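News > Local > Business

2023-09-20
By Farhad Ranjbar

Shared kitchen rules change for small food makers in Terari

Small food businesses in Terari will be able to rent shared kitchen space by the half day under new licensing rules approved by the town council.

Until now, anyone making food for sale in the town had to name a single kitchen on their license and rent it for at least a month at a time. Bakers and sauce makers said the rule shut out people who cook only one or two days a week.

The new license costs $102 a year and covers work in any inspected kitchen within town limits. The council received 16 written comments on the plan after it was published in July. Most were in favor.

"I was paying for a full month and using the place on six days of it," said Tahmineh Mahmoudi, who makes pickles and fruit preserves under the name Tevura. "I can put that money into jars and labels now." 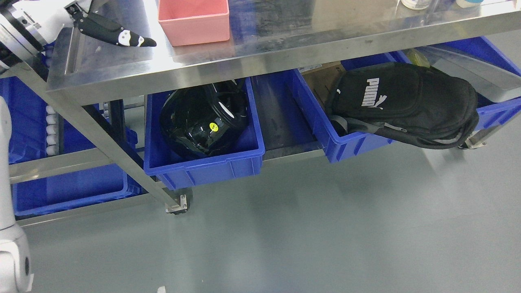

A stainless steel workbench with a pink plastic bin on top.

Two kitchens have already signed up to offer half-day rentals. One is in the Hosseinzadeh building near the bus station, and the other is behind the covered market on Dirnonura Street. Both passed inspection over the summer.

Renters will have to log their hours, label anything left in cold storage and clean all work surfaces before the next user comes in. A kitchen that fails an inspection will have to stop taking bookings until it passes a second visit — the owner pays for that visit.

Not everyone is happy with the change. Some owners who rent by the month told the council they could lose steady tenants and be left with empty days. The council said monthly rentals are still allowed and that owners can set their own prices.

Makers who already hold a license do not need to apply again until it runs out. New applicants must finish a food safety course first. Forms are available at the town hall front desk, and applications take up to 16 working days to process.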